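Storing Small Goods: Cases, Boxes and Bags
Frequently asked questions

Last revised 26/03/2022. Maintained by Halima Haruna, Steltau household storage desk.

What does this page cover?

Soft and rigid containers for small household goods: zippered cases, plastic storage boxes with a lid and handle, canvas bags with rope handles, drawstring pouches and burlap. Wardrobe storage and food storage have their own pages. Questions about Troker wall fittings go to the fittings desk.

Should a zippered case be stored flat or on its edge?

On its edge, if the case is semi-rigid and the contents are fixed inside by a strap, sleeve or molded tray. Edge storage takes less shelf width and lets you pull one case without lifting the others. Flat storage is better for cases with free-moving contents, as these settle toward the lower edge and load the zipper from the inside.

Which way should the zipper face?

Outward or upward, with the pull tab where a hand can reach it. A zipper that faces down carries the weight of the case on its teeth or coil. On a curved case the bend is the weak section, and a coil that separates there after closing usually means the case is overfilled. Remove something before replacing the slider.

Can several cases be stood together?

Yes. Put the widest case at the outer end and the narrow ones between it and a fixed surface. Cases of the same color are easily confused when seen edge-on, so tie a short piece of colored tape to each pull. Do not use adhesive labels on woven fabric. They lift at the corners and leave residue.

How should I group containers on a shelf or on the floor next to it?

Rigid boxes go down first. They hold their shape and give the soft items something to lean against. Zippered cases come next, then canvas bags, then pouches in whatever gaps remain. Burlap goes on top or at the side. It sheds fiber, and anything below it with an open top will collect the fiber.
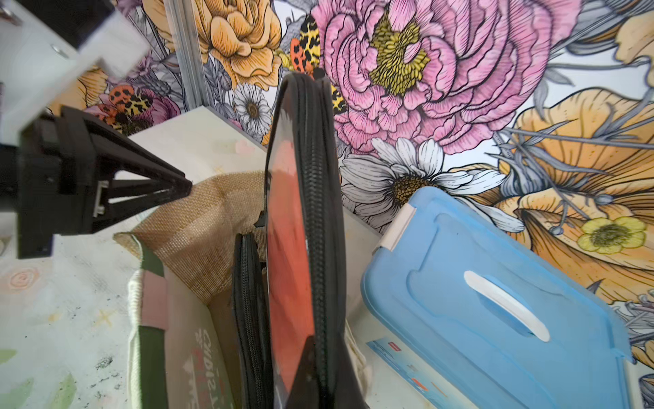 Leave 10 mm between a hinged box and the wall behind it so that the lid can open without moving the box. If the lid swings past vertical, allow 30 mm. Measure with the lid open, including any clip that projects beyond the body.

Can a plastic box be carried by the handle in its lid?

Only when every clip is closed, and only within the load stated by the manufacturer. A lid handle transfers the full weight to the clips and hinges. Before lifting, press each clip until it seats, then raise the box slightly and check that the lid stays level. For heavier contents, support the base with the other hand.

A recessed handle should drop back into its slot when released. If it stays up, look for grit in the pivots. Brush it out dry. Oil attracts more dust and should not be used here.

The lid of my box no longer closes evenly. Is it warped?

Possibly. Check the simpler causes first. Something inside may be standing higher than the rim, or one clip may be closed while the opposite side is still raised. Empty the box, set it on a level surface and close it again. If one corner still lifts, the lid or the body has changed shape and the box should be moved to light duty.

Is it acceptable to store a box at a tilt?

For a short time, yes. Over a longer period the contents collect at the low side and push on the lid. Lay the box flat or stand it squarely on one end. Loose packaging under the base is a common reason a box will not sit level – clear the floor or shelf before putting anything back.

How do I clean a canvas bag with a printed design?

Spot clean only. Use a damp cloth and a small amount of mild soap, and work from the outside of the mark toward the center. Do not rub across the printing. Trim bands in dark colors may bleed into light canvas, so test the inside of a seam first. Dry the bag upright with the mouth open. Printed lettering should not be ironed directly.

What about rope handles?

Check the knot or stitching where the handle passes into the bag. Surface fuzz is normal. A flattened or thinned section close to the fixing point is wear, and the handle should be replaced in pairs so that both sides hang at the same length. Musa Babalola at the repair counter fits Shehu rope in white and natural.

What are drawstring pouches good for?

Cables, adapters, spare keys, sewing notions and other items too small for a case. One pouch should hold one kind of item. Pouches disappear easily behind larger containers, so leave the cord hanging forward.

Should I keep the original packaging?

Keep the panel with the model number and care instructions, cut it out and put it inside the container it belongs to. Recycle the rest according to local rules. Full cartons are worth keeping only until the return period ends.

How often should the floor or mat under stored items be cleaned?

Every 20 days in rooms that are used daily. Lift the containers, shake or vacuum the mat, and wipe the base of each rigid box. Grit under plastic scratches it, and grit in a zipper shortens its life. Patterned mats hide light soil, so go by the date and not by appearance.

Does Steltau sell replacement zipper pulls?

Yes, in black and gray, under the Jinby name. Bring the case or a clear measurement of the slider. Mail orders are handled by Osaze Ekwueme. Sizes added in July will be listed in the parts index.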